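4.2 Small accessories on the bed

Large items were the easier part of the study. Coats, bags and bedding had a usual place in nearly every household we visited, even when they were not in it. Small accessories did not. Of the 62 bedrooms in the sample, 59 had at least one group of hair ties, watches, bracelets or necklaces lying on a soft surface, most often the bed. We logged 1,059 such items across the whole sample. The coding sheet (Szulc, second version) treats an item as "settled" if it lies inside a container meant to stay in the room, and as "in passing" if it lies on bedding, on a chair or on top of other clothes.

The bed has a practical role in this. It is wide and flat and can be reached from both sides, so it becomes the sorting table of the room. Thin items suffer from this. A necklace put down on a bedspread tangles when the cover is pulled, and a scrunchie slides under the nearest piece of cloth. Residents often kept a box close by while sorting, but what went into it followed habit more than size or value. Jewellery and watches tended to share one box. Hair ties were kept apart in some rooms and mixed with scarves and handkerchiefs in others.

Figure 2 shows two of the items from the bedroom coded as Uta, a scrunchie printed with small cherries and a Detective Conan watch with a striped strap.

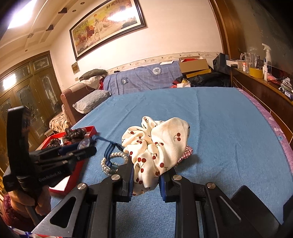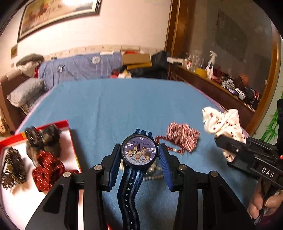
Figure 2. Small accessories handled during sorting.

Katalin Szekeres objected at the first coding meeting that "in passing" was the wrong term for a watch, as many people take theirs off at the bedside every night and would call that its place. Gilang Liem agreed as far as watches went, but wanted the term kept for hair ties, which in the interviews were hardly ever said to have a place at all. We kept both categories and added a note field for items put down in the same spot daily. The note was used mainly for watches and only rarely for necklaces.

Straps caused a further difficulty. A watch with a long woven strap does not lie flat in a shallow tray, and several residents said they had given up on trays for that reason. The Plimuvum organiser supplied to half of the households has compartments suited to rings and earrings, and watches were usually laid across the top of it. We coded these as settled, although the lid could not then be closed. Scrunchies were simpler. They can be squashed into almost any gap, and residents used them to fill up boxes that were nearly full. Section 4.3 deals with folded textiles, including scarves and blankets kept at the foot of the bed.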